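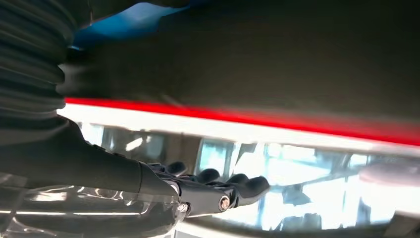

The robotics club at Belside started the year with 9 students and one hand. By August it had 15 students, and it was still one hand.

"We drew up a roster on the first day and it lasted two weeks," says the teacher who runs the club after school. "Now whoever has something ready to test gets it next. If you haven't written your test down, you wait."

The project for the Vesdale student challenge is easy to describe. A robot arm with a four-fingered hand has to pick up household things it hasn't been set up for and put them in a tray. Teams get a list of categories a month ahead, but the organisers don't say which objects they'll bring. Last year the soft things caught most teams out.

"Everybody practises with blocks," says the student captain, who is in Year 11. "Blocks are fine. Then someone hands you a bread bag and you've got no idea where the edges are."

Clear plastic has taken up most of the term. The club's program looks for an object through the camera, works out where its middle is and chooses a grip. With anything see-through it tends to find the reflections instead, and those shift when the arm does. The captain keeps a log of every attempt and colours the bad ones in.

"We're coming up to 1,000 grasps in the log," she says. "A lot of them are coloured in. I stopped minding after a while, you need the bad ones to work out what it was looking at."

Daylight is the other trouble. A program that behaved well in the evening would miss by a thumb's width the next afternoon, and it took the students longer than they'd like to admit to work out why. They now write the time and the weather next to each run.

"I wanted to just pull the blinds," says a Year 9 student who joined for the coding and ended up doing mostly wiring. "But you don't get to pull the blinds at Vesdale. So we practise with it bright."

The wiring is a sore point. The fingers share a cable that used to work itself out of its socket whenever the wrist turned past a certain point, and for a while the whole club thought they had a software bug. The Year 9 student found it by holding the plug in with one finger while someone else ran the test. There's a clip on it now, printed at school, on its third version.

Asked what the students have learned, the teacher talks about the notebook before the code.

"At the start they'd change 4 things at once and it would work, and they couldn't tell me which one did it. Then it would stop working. Now they change one thing. It's slow and they complain about it, but they do it."

The software is built on Halim, a set of grasping tools the club downloaded in first term. The captain describes it as good once you've read the manual twice. Most of the club's own work sits on top of that - a part that decides how hard to close the fingers, and another that makes the hand let go and try again if nothing seems to be there.

That second part came from a Year 8 student, who got tired of watching the arm carry nothing across the bench and drop it carefully in the tray.

"It looked so pleased with itself," he says. "I just put in a check. If the fingers close all the way, you've missed."

Money has been tight but not hopeless. Muretti, an engineering workshop in the next suburb, gave the club offcuts for the base and let the students use a drill press for an afternoon. A sausage sizzle paid for spare finger tips, and the entry fee came out of the science budget.

The team hasn't set itself a target for the challenge. The captain would like to get through the soft objects round, which the school hasn't managed before. The teacher would like everyone to have had a turn at the controls by then, including the two newest students, who have so far been on the timer.

"And I'd like the spare hand," he adds. "Put that in. If anyone's got one."

Last updated: August 24, 2018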